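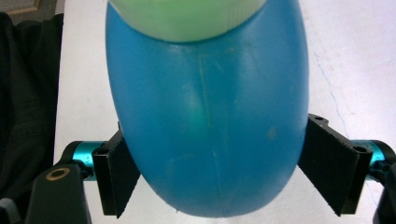 Arwel Rowlands wrote back that the charger was probably fine and I should look at the car's charging settings first. I did that and I'm still stuck, so I'm posting the whole thing as its own question.

Electric car stops charging at 33 percent every night

I bought a used electric hatchback in December. At home I have a Clendero wall charger on its own 240-volt circuit, put in by the previous owner of the house. For months it worked with no trouble. For the past two weeks the car has started charging when I plug it in, then quit before morning. Three nights in a row it quit at 33 percent, which made me think it was a limit somewhere, but last night it quit at 41.

What I have checked so far:
The charge limit in the car is set to 80 percent.
The departure timer is off.
The breaker has not tripped.
The charger shows a steady amber light in the morning. The booklet says amber means "session ended by vehicle or load limit" and gives no more than that.

It charges normally at the Jaramillo fast charger near my work. I also tried the 120 volt cord that came with the car in the garage outlet and it ran all night without stopping, just very slowly. The car has 2000 miles left on the battery warranty, so I would like to know soon if this is a car problem or a house problem.

Posted 22/07/2026

3 answers

Answer from Plerkus (marked helpful)

If the car takes a fast charge and also runs all night on the portable cord, I would look at the wall unit before the car. Fast charging skips the onboard charger, so that test doesn't tell you much about charging at home. The portable cord does use the onboard charger, but at a much lower power, so it isn't a complete test either. The way to settle it is to plug into somebody else's 240-volt charger, or a public one of the slow kind, and leave it there for three or four hours.

On the house side, heat is the usual cause. A lug that was not tightened properly will warm up under a long load. Many wall units have a temperature sensor and will lower the current, then end the session. That would fit with it stopping at a different percentage last night, and with it beginning in the summer. Note the time it stops instead of the percentage. If it is always the same number of hours after you plug in, heat is a good guess.

Do not take the cover off yourself. Have an electrician check the torque on the terminals and look for discolored insulation. In the meantime, see if the app lets you drop the current. If you are at 40 amps, try 24. If it gets through the night at 24, tell the electrician that.

Answer from nunomex_driver

mine did this and it was the utility's off peak program. I signed up and forgot about it. check your email

Answer from Arwel Rowlands

I said settings before and I would still check one more. Some cars save a charge limit and a schedule by location, so "home" can have a separate schedule from the general one. Look under saved places. Delete home and add it again.

Plerkus is right about trying another 240-volt charger. I would do that before paying for a visit. I paid 1000 dollars for a new wall unit once, and the fault was in the car's charge port latch. The dealer fixed it under warranty, but I couldn't return the charger.

Comment from the original poster

Lowered it to 24 amps and it got to 80 percent last night. No saved places in the car and I am not in a utility program. The electrician can come next week. Leaving this open until then.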